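**Trelel workshop group -- minutes of the visit to Clisthorpe, 2022-05-28**

Present: Loïc Bailly, Bernadette Langlois, Maxence Langlois, Agnese Kuusk (minutes). Apologies: Aurélien Pons.

1. Minutes of the April meeting agreed.

2. Two-arm demonstration. Our hosts set the arms to work on upturned paper cups at the front table. The task for the day was a small pyramid -- two cups below, one on top.
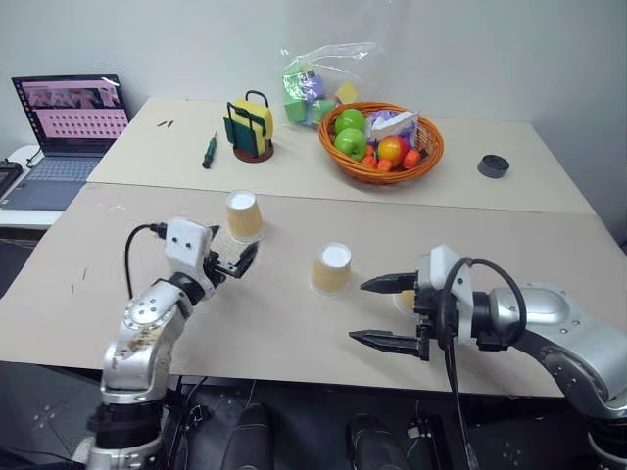 Bernadette Langlois asked whether the arms could cope if a cup was put down in a different spot each time. Our hosts said yes, within reach of both grippers, but that cups placed close together were harder.

3. Wrist cameras. Each arm carries a small camera near the gripper, and we were shown what it sees. Maxence thought the view of the bowl and cups was closer than he would have liked. Loïc asked about storage and was told the disk holds 2000 runs, of which more than 600 are cups.

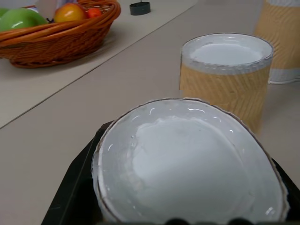
*Item 3: wrist camera view, bowl on black tray, basket behind.*

4. Pyramid. Agnese asked how the third cup is lined up over the gap. It is done from the head camera first, then the wrist.

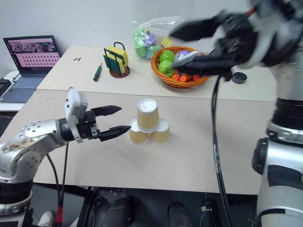 The hosts put the success rate at 70 per cent and expect it to rise once the grippers are changed.

5. Open day. Agreed to ask for the same demonstration, 2 sessions. Loïc to write to Clisthorpe. Aurélien to be asked about transport.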